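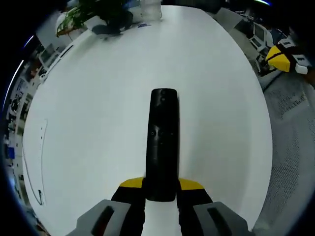 The black remote-like device, upright over the white table, with the small round button near its tip.

Tesach slim remote, matte black
Reviewed May 22, 2026

I have been meaning to write this one up for a while, and a couple of you have asked, so get yourself a coffee and I'll try to cover everything. I bought the Tesach last September to run the ceiling lights and the blinds in our office at Mirport, after the old Flultulov remote finally gave up on me. (I was fond of that old thing, scratches and all!)

What I liked right away was the shape. It's long and slim with rounded ends, and it sits in the hand like a good hairbrush handle – you don't have to think about which way to hold it. The finish is a soft matte black that catches a little light along the edges, and it looks very smart against a white table. On a dark desk I lose it at least once a day, so I've started leaving it next to the potted plant, where even I can find it.

The small round button near the tip is the one I use the most. It has a nice firm click, and I can find it with my thumb while I'm reading something else. Setup took me 3 tries, mostly my own fault for skipping a page of the booklet, which is printed in very small type. Once it was paired it stayed paired, even after I moved desks.

Now for the grumbles. Nothing on the buttons glows, so in a dark meeting room you're going by feel. I would also have loved a wrist loop, as I do drop things. And at 60 dollars it isn't cheap for something this simple. My sister-in-law has the Adugna, which costs a good deal less and works fine, though it feels hollow to me and the clicks are mushy.

Would I buy it again? Yes, and I'm thinking of a second one for the den at home if it ever goes on sale.

My rating: 3.5 out of 5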